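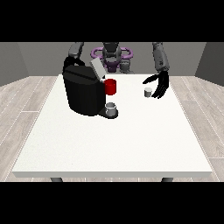

Two of the Plarmont annotators asked that this card say early on which demonstrations were made by a person and which were generated from them, as the first release left that for readers to work out from the episode numbers. It is now the first section.

Gradora Coffee Pod Set
Data card and README

Where the episodes come from

The set has 60 source demonstrations and 2,000 generated ones. The source demonstrations were teleoperated in simulation by people wearing a headset and hand trackers. The generated ones were made from the source set by cutting each demonstration into segments, moving each segment to fit a new starting layout, and replaying it in the simulator. A replay was kept only if the task check passed at the end.

Every episode has a field called origin, set to either human or generated. Generated episodes also have a parent field with the ID of the source demonstration. Please keep the two together when you split the data. If a parent is in your test split and its children are in training, your scores will look better than they should.

The task

A two-armed humanoid with multi-fingered hands stands behind a table with a coffee machine and a single pod. It has to pick up the pod, place it in the pod holder and close the lid. The mug is part of the layout but plays no role in the task check. No liquid is simulated.

Episodes are divided into 3 segments: grasp, insert and close. Segment boundaries for the source demonstrations were marked by hand. Those for the generated episodes were carried over from the parent, and they can be a few steps off at the start of insert.

What is in an episode

- joint positions and velocities for both arms and both hands
- commanded actions, stored as wrist pose targets plus finger targets
- object poses for the machine, lid, pod and mug
- rendered views from a front camera and one camera on each wrist
- the simulator state, so any step can be restored and rendered again
- origin, parent, segment boundaries and the random seed

Object poses are exact because they are read from the simulator. If you are training a policy meant for real hardware, leave them out of the inputs.

Layout changes

At reset, the pod position is drawn from a rectangle on the table, and the machine is shifted and turned by a small amount. Table, floor, walls and lighting stay the same in every episode. We tried changing the lighting in August and took it out again - the renders were fine, but the files got too large for the Durdale mirror.

Loading

Files are in HDF5, one per origin. The loader in tools/read_episodes.py needs only h5py and numpy. Rendering states again needs the Akanda simulator wrapper, which is in a separate repository with its own install notes.

To check a download, run the loader with the verify flag. It prints the episode count for each file and stops at the first checksum that does not match.

Known problems

- Finger contacts are noisy. In some generated episodes the pod slides in the hand before insert and the task check still passes.
- Some human episodes contain long pauses at the start. We left them in. The loader has a trim option.
- Turning the machine too far makes replays fail, so large turns are less common in the kept episodes than in the reset distribution.
- Wrist camera views are often blocked by the fingers during insert.

Intended use

The set is meant for imitation learning experiments and for comparing ways of generating data from a small number of demonstrations. It has not been tested for transfer to a physical robot.

Changes

16 Sep 2023 - added origin and parent fields, fixed swapped wrist camera names, moved the source section to the top.

Report problems on the issue tracker, with the episode ID and seed.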